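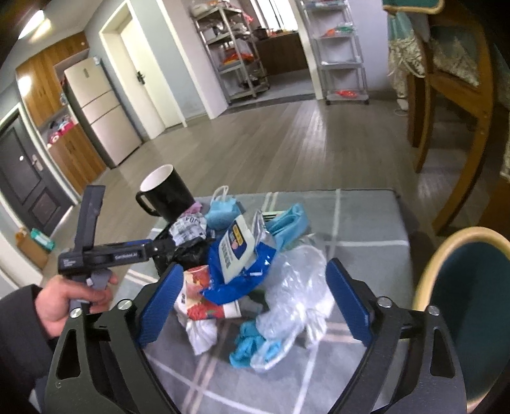

Arkell Opens Its Spring Home Sorting Program to Every Household in the Flatora Neighborhoods

FLATORA – Arkell, the family-run household recycling and reuse company, is delighted to announce that its home sorting program will open in April to every household in the Flatora neighborhoods, after a first season that went a good deal better than any of us had dared to hope when we were packing the starter kits last fall.

The program began with 200 households on the streets closest to our depot. Each one received a starter kit, a printed guide, and an invitation to come by with whatever had them puzzled. By the end of the season, 203 households were taking part, three neighbors having asked so nicely to be let in that we simply didn't have the heart to turn them away. Together they brought or sent us 2237 pounds of household material that would otherwise have gone out with the ordinary trash, and we would like to thank every one of them for the rinsing, the folding, and the many thoughtful questions.

The idea is an easy one to explain, even if it takes a week or two to settle into. Most homes already have a bin for paper and a bin for bottles. The trouble comes with everything else – the yogurt lid, the padded envelope, the worn-out toothbrush, the cable that belongs to a phone last seen years ago. Our printed guide covers 61 of these everyday items, listed by the names people really use for them, and tells you where each one goes. It has been rewritten for the new season with larger type, and the section on mixed packaging (the part of the first edition that brought in the most phone calls, and fairly so!) has been done over from scratch.

Households that sign up for the coming season will receive a starter kit with four cloth sorting bags, a copy of the guide, and a magnet for the refrigerator door with the pickup calendar printed on it. There is no charge for the kit or for the first season of pickups. Bags can be left on the front step by 8 in the morning on pickup day, or dropped at the depot whenever the doors are open. Apartment residents can ask for the smaller kit, which folds flat and fits nicely in a hall closet or under a sink.

We are also very happy to be working again with Sjögren, the repair workshop across the street from our depot, which looks over small lamps, radios, and kitchen appliances that come in with the sorting bags. Those that can be mended are mended and sent along to Trastevance, the secondhand store near the old rail station, where they are sold at prices meant for people setting up a first home. Last season's toasters found new kitchens so quickly that the store has set aside an extra shelf for them this year.

Evening sorting sessions will return as well, held at the depot once a month through the spring and starting at 6:30. They are relaxed affairs with coffee and something sweet, and you are welcome to bring a bag of odds and ends from home and work through it at your own pace with a member of our team beside you. Children are welcome with an adult, and closed-toe shoes are a good idea.

Sign-up opens in March at the Arkell depot counter and on the Arkell website, and paper forms will be available at Trastevance. Kits will be handed out in the order that forms come in.

About Arkell

Arkell collects, sorts, and finds new uses for household materials in Flatora and the surrounding neighborhoods. The company runs one depot, two pickup trucks, and a telephone line for sorting questions, answered during depot hours.

Press inquiries: please contact the Arkell depot office.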